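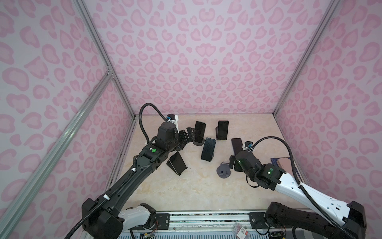 About Skikgate

Skikgate sells phone stands and second-hand phones from a shop in Gomthorpe. We started because Sigita Vasiliauskas had bought one bad stand too many. Her last one promised to hold "any device at any angle". It held her phone at one angle, face down, on the kitchen floor.

We are suspicious of most of what is written about phone accessories, including some of what we used to write ourselves. A stand is a small thing that keeps a phone off the table and pointed at your face. It will not make you more productive and it has nothing to do with wellness. If a supplier's leaflet uses either word we tend to read the rest of it quite slowly.

What we do

We keep 16 stands in the range. It was more than that until Mitra Kermani, who does our buying, went through the list and asked what each one was for. Several were the same stand with a different name on the packet. One was a very handsome object that could not take a phone in a case. They went, and sales did not suffer.

What is left falls into two sorts. The upright ones suit a desk or a shelf, where you mostly want to glance at the screen. The ones that lean further back are better on a kitchen worktop, where you are standing over the phone and reading a recipe. We sell both and have no view on which is superior, though people do write in and ask.

The phones are second-hand, bought from local offices and from people who walk in. We grade them in two grades only, Good and Worn. We looked at what other sellers do with "pristine", "excellent", "very good" and so on, and could not tell the difference between half of them with the phones side by side. Good means you would have to look for the marks. Worn means you would not.

How we try things out

Every stand has a phone put on it, taken off and put back on for as long as we can bear. We nudge the phone from the side, the way you do when you reach past it for your tea. We tap at the top corners of the screen, where a weak stand starts to rock. Then it goes on the front counter for a month and gets used by whoever is serving.

Does this prove a stand will last ten years? No. We haven't been open ten years, and we would be wary of anyone who gave you a figure like that for a hinge. It does weed out the ones that slide, tip or slowly bow forward over lunch - and there are more of those than you would hope.

We have been offered a badge for our website saying that our products are "independently approved". The badge cost £900. Nobody at the firm selling it asked to see a stand. You will notice we don't have the badge.

Who we are

Sigita Vasiliauskas runs the shop and answers most of the post.
Mitra Kermani buys the stands and turns down the rest.
Osvaldo Mazza checks and grades the phones. If he isn't sure, it's Worn.
Evie Goodall looks after orders and returns.
Amber Mapplebeck does the accounts and writes these pages, and takes the blame for them.

Things people ask

Will it fit my phone? Probably, but measure it with the case on. The product pages give the width of the lip in millimetres, measured by us. The number on the box is sometimes different.

Do you price match? No. If the same stand is cheaper elsewhere and you are sure it is the same stand, buy it there.

Can I send it back? Yes, within a month, opened or not. Please tell Evie what was wrong with it. "Didn't like it" is fine.

Are second-hand phones greener? We think using a thing for longer is sensible. We have seen some large claims made about it by people selling phones, and we can't check them, so we don't repeat them.

Visiting

The shop is on the Minport road in Gomthorpe, next to Debnath the dry cleaner's. We open at 10 and shut when it says on the door. In December we stay open later, and it does get busy, so ring first if you are bringing in a boxful of old office phones. There is parking behind the dry cleaner's for customers of either shop.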